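Sock Drawer Week: Two From the Pile
Posted 12/20/19 by Aigars Mockus

I have never believed in sock folding. I'll say so at the top, as the comments under the last gallery filled up with people who do, and who seem to think a drawer of little upright rectangles will fix their mornings. Maybe it will. I have read the Follmont guide twice now, all 28 pages of it, and I still can't find the part where it explains what was wrong with throwing them in.

The claim is that folded socks take up less room and that rolled or balled pairs stretch out at the cuff. The first part I can accept. The second I would like to see somebody measure. My own balled pairs have given up at the heel long before the cuff had anything to complain of, and the guide has nothing to say on heels.
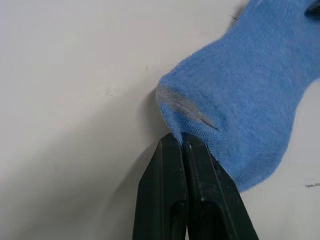 Blue was my pick to start with, for the plain reason that I like the color. I'm less sold on contrast toes in general. The packaging always talks about reinforcement, and sometimes that may even be true, but a second color also happens to look like reinforcement whether it does anything or not. What I will grant is that it makes sorting quicker. You can tell toe from cuff at a glance, and if you are going to lay every sock the same way before folding (Follmont insists on it) that saves a little squinting.

Follmont's method goes flat first, then the toe up toward the cuff, then in half again. Reader mail from Dromthorpe says to do it in thirds. Reader mail from Cumenen says thirds are for knee socks only and that the Dromthorpe people are showing off. I have no position on this, except that a soft knit doesn't care how many parts you had in mind - it springs back to whatever it likes.

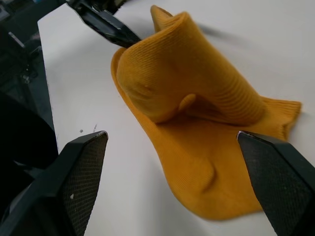

Mustard rib, folded over on itself on the white tabletop. The guide's word for this stage is "relaxed."

Ribbed socks are where I part ways with the guide completely. It says the ridges help you find a straight fold. They also give the fabric ideas of its own, and a thick rib folded in half and in half again makes a lump no smaller than the ball I was told to give up.

The Nilsuwan drawer dividers come up in the next gallery. I have doubts about those too.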